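The kitchen supply shop on the main street in Barkton has one long table near the back, and that is where the owner likes to talk. She opened the place 7 years ago after a long stretch managing the dining room at the Ansari, a small hotel out on the Wombridge road. Most of what she sells is for the table: plates, trays, cutlery, serving pans.

"People come in for a gift and end up asking me how to wash it," she says. "I don't mind. I'd say half my day is cleaning advice."

Her first rule is to deal with cutlery early. At the hotel they cleared 50 covers on a busy night, and the forks that sat longest were always the ones that came back from the sink still dirty. At home she puts a knife and fork on a plate, carries it over on a tray and starts on it right after the meal.

"A tray saves you trips," she says. "Get one with a raised edge and a handle you can get your fingers through. The flat ones look nice, but a fork slides right off."

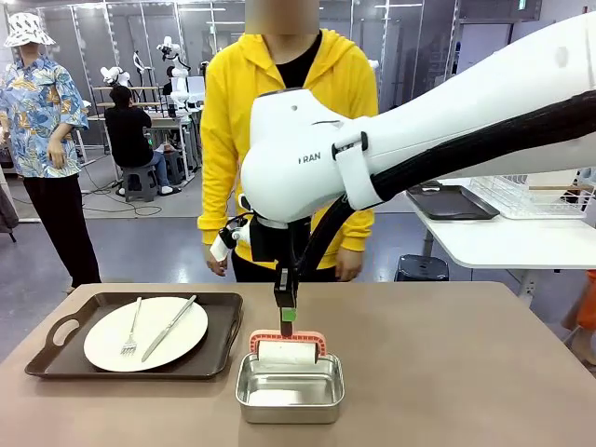

She is less fussy about brushes. She has sold expensive ones and cheap ones and says the difference is mostly in how you dry them. A brush left lying in a pan of water goes bad fast. She shakes hers out and stands it up, and she replaces it when it starts to smell.

Stainless steel is the subject she gets the most questions about. Customers bring pans back thinking they are ruined, and usually it is hard water. She tells them to use warm water and a little vinegar, leave it for a few minutes, then rinse and dry with a cloth.

"Don't go at it with steel wool," she says. "You'll scratch it and then you'll be mad at me."

The shallow pans with rounded corners are her favorites. Food doesn't get stuck in the corners - or at least less of it does - and a brush can reach everywhere. She keeps one at home for rinsing small things and another for baked pasta.

A second shop in Fidthorpe has been on her mind since August. The space is small, just 24 feet deep, and the rent is fair. She has been to see it 2 times and still hasn't called the landlord back.

"I'd need another table like this one," she says. "I haven't found one yet."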